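Clearing the big table: notes from the June round
Jun 17, 2023

The Citham household swap moves into its summer half this month, and the subject for June is the dining table. Most of the replies to the last newsletter said the same thing, that the table is where everything in the house ends up. It gets used for meals for an hour or two and for the rest of the day it is a shelf.

We spent a morning going through one table and its contents, and the method below comes out of that. It took longer than planned, mainly on account of the string. The table is a round one in dark wood with a glass top, and it has a carp set into it among white cloud scrolls. With a top like that it is a shame to keep it covered.

What was on it was nothing unusual. A pair of glasses with clear frames, a medicine box, a grey cloth packet with an orange label, a flat white box with a feather sort of design on the lid, and black knitted bundles of the kind that come out of coat pockets in spring and never go back.
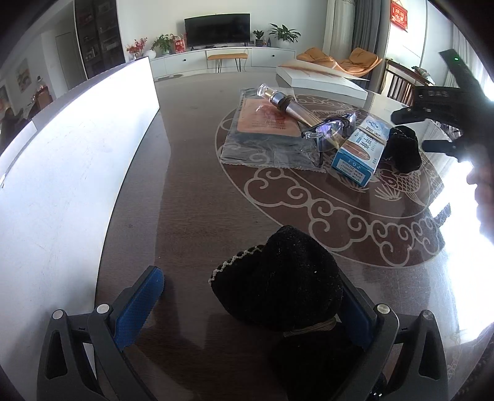
Sorting by where things live

Start with what has a home in another room. Medicine goes first, and it goes back to the cupboard or wherever your household keeps it, out of reach of small children. Check the date on the end of the box while it is in your hand. Chemists will take back anything that has expired, and the one on Rokness Road does so at the main counter.

Glasses should have one place and one place only. A shallow dish by the door works well, or the case they came in. Leaving them lens down on a box or on glass is how they get scratched.

Knitted things are for the August bag. If you have not joined in before, the August bag is any cloth bag with a label on it, filled now with gloves, hats and scarves and put at the back of the wardrobe. Wash them before they go in. Fold them in pairs and tie each pair with a bit of soft cord so that you are not looking for the other one in November. Do not use rubber bands, they perish and leave a mark on the wool.

Empty packaging is the slow part. Flat boxes look as if they will come in useful, so people keep them on the table and then put other things on top. Keep a flat box if you can say what is going in it. Large sheets of card are worth keeping only if you have a parcel to send within the month, otherwise fold them down for collection.

String and cords

Twine, phone leads and odd lengths of cord get their own tin. Wind each one round your hand, tuck the end through and put it in. Anything shorter than 20 cm can go. Clear plastic bags can be folded into quarters and kept in the same tin, but set yourself a limit. Ours is 12, and when the tin will not shut, some come out.

It helps to push what is left into one place on the table while you work, so that the rest of the top can be wiped.

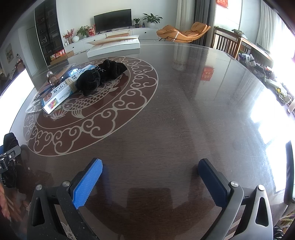

Glass tops want very little. Use a damp cloth with a drop of washing-up liquid, then a dry one straight after. Spray cleaners tend to run under the edge of the glass, where you cannot get at them without two people lifting. If crumbs have got underneath, slide a thin piece of card in and draw them out towards you. Lift bottles and bowls when you move them, and put felt pads under anything heavy that stays out.

For the chairs, a dry brush is enough. Cloths and cushions can be shaken outside.

The swap shelf at the Koyama Rooms is open for whatever you turn up. Clean gloves in pairs, unopened packets of twine and good flat boxes with lids are all welcome. We cannot take medicines, spectacles or anything electrical. There is a limit of 3 bags per household, as the shelf is narrow and the hall next door is in use most evenings.

Labels for the August bag are at the desk. We have had 100 printed by the Rarnel copy shop and they are free. Write the contents on the front and your flat or house number on the back.

The next item in this series will deal with the space under the stairs. If you have a question about it, leave a note in the box by the desk before the end of the month.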